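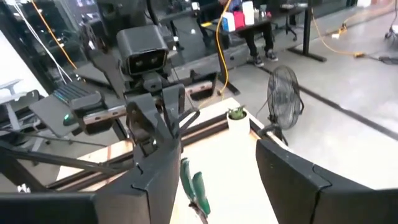
Iestyn Parri wandte ein, die Gleichgewichtsfeuchte werde in der Praxis nie erreicht, weil das Raumklima schneller wechsle als die Holzfeuchte. Der Einwand trifft für dicke Querschnitte zu. Für die Bemessung von Fugen und Befestigungen wird dennoch mit den Grenzwerten gerechnet.

Lesezeit: 10 Minuten
Suche im Skript Suchbegriff eingeben Suchen

4.2 Quellen und Schwinden von Massivholzplatten

Unterhalb der Fasersättigung ändert Holz seine Abmessungen mit der Holzfeuchte u. Die Änderung ist in tangentialer Richtung am größten, radial etwa halb so groß und in Faserrichtung meist vernachlässigbar. Für verleimte Platten mit wechselnder Jahrringlage wird ein Mittelwert aus radialem und tangentialem Maß angesetzt. 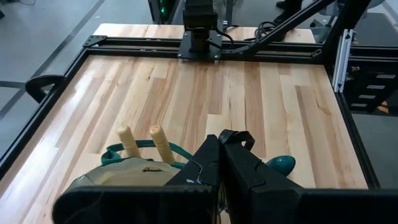 Abb. 4.2: Tischfläche aus langen, parallel liegenden Holzstreifen, stellenweise dunklere Streifen und Äste.

Die Breitenänderung folgt aus

ΔB = B · V · Δu / 100

mit B als Ausgangsbreite in mm, V als differentiellem Schwindmaß in % je % und Δu in Prozentpunkten.

Rechenbeispiel: B = 860 mm, V = 0,20, Abnahme von u = 10 % auf u = 6 %. Daraus folgt ΔB = 6,88 mm. Eine starre Verschraubung quer zur Faser ist damit ausgeschlossen; Langlöcher sind nach beiden Seiten auszulegen.

Die Messreihe Nidmont (2.673 Einzelwerte, Lagerung bei 64 % relativer Luftfeuchte) wird in der Übung ausgewertet. Ausreißer sind zu kennzeichnen und im Datensatz zu belassen.

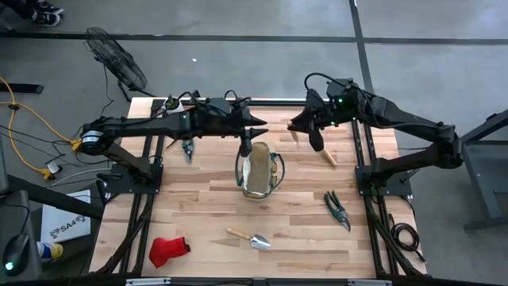

Abb. 4.3: Helle Holzplatte mit schwarzen Aluminiumprofilen entlang der Kanten.

Zur Übung im November: Aufgaben 4.3 bis 4.5, Abgabe schriftlich mit Rechenweg. Vorbereitend Brzozowska, Abschnitt Holzfeuchte, ohne den Anhang zur Kammertrocknung.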